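Chapter 4
Unit Loads and Reusable Containers

4.1 Introduction

Chapter 3 treated the order as a list of lines. A warehouse does not move lines. It moves boxes, bins, trays and pallets, and the cost of an order depends largely on how many of these must be lifted, carried and set down before the truck is closed. This chapter deals with the smallest of them, the open container that one worker can handle without equipment.

By the end of the chapter the reader should be able to compute the usable volume of a container, select a container size for a given range of goods, and estimate the number of containers needed to keep a closed loop running.

4.2 Terms

A unit load is any group of items handled as one. A container is reusable if it is meant to return to the point of filling. The nominal volume is the product of the inside length, width and height. The usable volume is the part of the nominal volume that goods can occupy in practice. 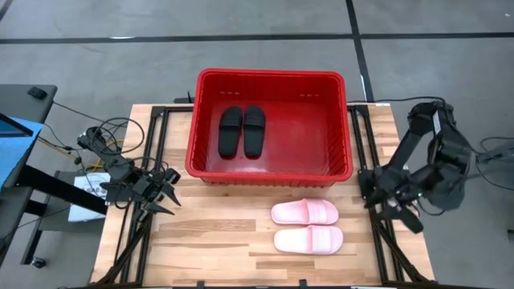
The ratio of usable to nominal volume is called the fill factor and is written f. For small boxed parts f may approach 1. For footwear without boxes, garments and other goods of irregular shape it is much lower, and it varies with the order in which the items are put in. Fill factors should be measured on site. Published tables are a poor substitute – they rarely state how the goods were packed.

4.3 Wall Shape and Stacking

Containers with sloping walls nest when empty and so save space on the return trip. The slope reduces the floor area, and with it the volume, for a given rim size. Straight-walled containers hold more but return at full height unless they fold.

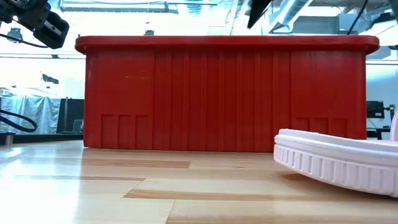

Ribs stiffen a wall against bowing under side load. They add little weight, but they collect dirt and leave less flat surface for labels. The rim carries most of the load in a stack and is the usual site of failure. A container with a cracked rim should be withdrawn even if the walls and floor are sound.

4.4 The Clukthorpe Data

Several problems in this chapter use records from a mail-order warehouse at Clukthorpe, operated by Omport. The stock count dated 9/8/21 listed 479 storage locations for footwear and a container pool of 4,000. Empty containers were sent back from the Hotska depot in stacks of 36. 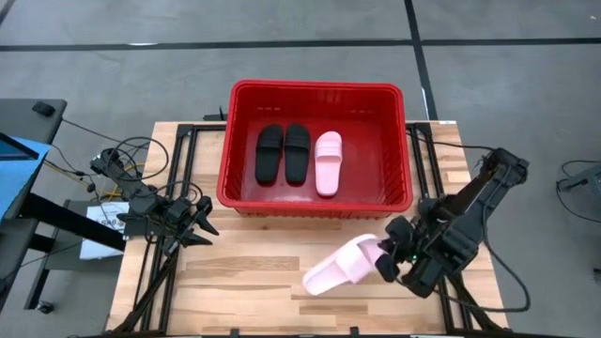
Items sold in pairs need separate treatment. If the two members of a pair can be stored apart, the pick count doubles and a new kind of error appears, the mismatched pair. Most sites therefore define the pair as the stock unit and tie, bag or box it on receipt. Where this is not done, the error rate must be recorded per item and per pair, and the two figures must not be mixed.

4.5 Size of the Container Pool

Let d be the number of containers filled per day and t the mean cycle time in days, measured from one filling to the next. The pool must hold at least dt containers. An allowance for loss and repair is then added. The allowance is set from records, and a pool that has run for less than a year seldom has records good enough for the purpose.
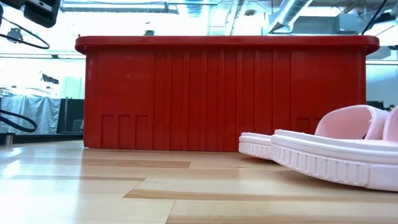 Cycle time is usually underestimated. Containers wait at the customer, in the return yard and at the washing line, and only the last of these waits is under the control of the warehouse. In the Harms method, set out in Section 4.7, each wait is timed separately on a sample of 34 tagged containers and the results are summed. Section 4.6 first develops the simpler case of a loop with a single depot and constant demand.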